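Jutarham office supply program promises savings, but the math is thin

Clutlow, a supplier of office goods, says its new desk supply plan will cut what small offices in Jutarham spend on pens and markers. The company announced the plan in October and says 173 workplaces have signed up. It did not say how many of them are paying.

The idea is simple enough. An office gets a starter box of pens, markers and paper cups to stand them in, plus a refill every 9 weeks. In return, workers are asked to keep one shared cup on each table and put every pen back after use. Clutlow claims the average office loses 200 pens a year to pockets, bags and the backs of drawers, and that a shared cup puts a stop to most of it.

Where that number comes from is less clear. A company handout credits "customer feedback" and gives no survey, no dates and no list of offices. Asked for more, Clutlow sent the same handout again.
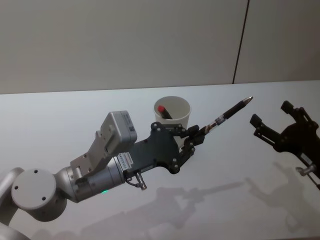
There is also the question of the cup. Paper cups are cheap and easy to replace, but they are light, and a few long pens leaning the same way can be enough to tip one over. Clutlow says a heavier holder is "under review." Most people already have one at home — it is called a mug.

Jurance, a rival seller, has been quick to point out that a plain box of black pens bought in bulk costs less than two refills under the plan. That comparison leaves out the markers, so it should be taken with some salt as well. Neither company would share a full price list.

The bigger test is at the Mahmoudi building downtown, where Clutlow plans to supply 1000 desks by spring. Tenants there will be able to drop out after the first refill, according to the sign-up form, though the form also says unused pens can't be returned.

Clutlow says it will publish results from the building once the trial ends. It has not said what it will measure, or whether anyone outside the company will check the count.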